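Veltetstead Clothes Room
Progress report to the Hopkin Fund, covering the period to the end of March

Dear all,

Thank you for your patience while I got this together. I had meant to send it before the spring changeover began, but the spring changeover had other ideas, and for a fortnight I was mostly to be found behind a rail with a mouthful of safety pins. We are through it now, and I can tell you with a clear conscience that the Clothes Room is in far better shape than when I last wrote.

You will remember that your grant was to cover three things: proper hanging space in the back room, a sorting table that didn't wobble, and enough hangers that we could stop piling good clothes into crates where they went flat and sad and were never looked at again. The rails came from Lirnex and went up in two mornings. They are sturdier than I had dared hope, and the lower one is set at a height that children can reach, which has made a surprising difference to how long families stay and browse. The delivery from Clondska was slower (one box went to the wrong address and had a little holiday there) but all the hangers have now arrived and are in use.

At the start of the period we had 62 families registered with us. We now have 67, and two more have asked for the form. I know that isn't a dramatic rise, but we did agree with you in the autumn that we would rather look after people well than grow too quickly, and I still think that was right. 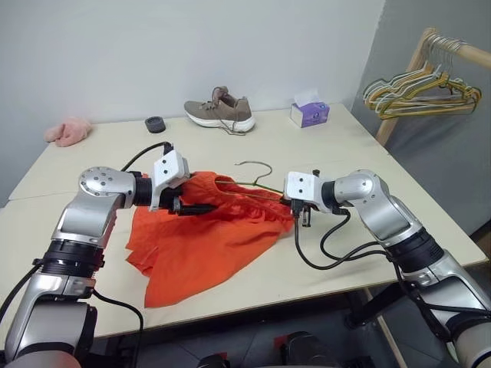

Getting things onto hangers has been the biggest part of the work, and I would like to say a bit more about it than I did last time. Shirts and coats more or less look after themselves. The lower half of the wardrobe is where the time goes — skirts, shorts, anything thin with no shoulders to hold it up. Our way of doing these is to lay the garment flat on the table first, gather the waist at the top edge, and then feed the hanger in through the opening with the hook left standing clear, just as is being done with the orange one and its thin green hanger. A light fabric like that creases if you so much as look at it, so the hems get a smoothing by hand before it goes on the rail. Done this way it hangs open enough for someone to see what it is, and we find those pieces go home with people now. In the crates they hardly ever did.

We did try clip hangers for a while. They are quick, I grant you, but they left marks on the waistbands of the finer things, and a few of the clips gave up altogether, so we have kept those for heavy trousers and gone back to the plain sort for everything else.

The sorting mornings have settled down nicely. Rhodri Watkins has taken on the running of them and has drawn up a simple order of work: check, mend or set aside, hang, then size. Sizing used to come first, and we were forever doing it twice. He has also put coloured rings on the rails between the sizes, and I notice that visitors use them without being told. A morning's sorting now takes us through 60 garments comfortably, where before the new table it was 35 and a good deal of sighing.

Not everything has gone to plan. The mending pile is bigger than I would like, mainly zips, and we have not yet held the mending afternoon I promised you. The room was wanted for other things on both the dates we picked. I have asked for an afternoon after Easter and will let you know as soon as it is confirmed. The curtain for the trying-on corner is also still to be made, though the fabric has been bought and is sitting in my hallway, looking at me every time I go out.

As to money, we are within the budget on rails and hangers, and slightly over on the table once delivery was added. I would like to ask whether the small amount left from the hanger line could be moved across to cover it. The receipts are all in the folder and I can send copies whenever suits you.

For the next period our plans are to clear the mending, finish the curtain, and bring the summer things forward from the store cupboard before the warm weather catches us out. We are short of summer clothes in the older children's sizes, so if any of you know of a school or club having a turn-out, please do point them our way.

You would be very welcome to come and see us. Mornings are best, any time after ten, and the kettle is generally on.

With warm thanks from everyone at the Clothes Room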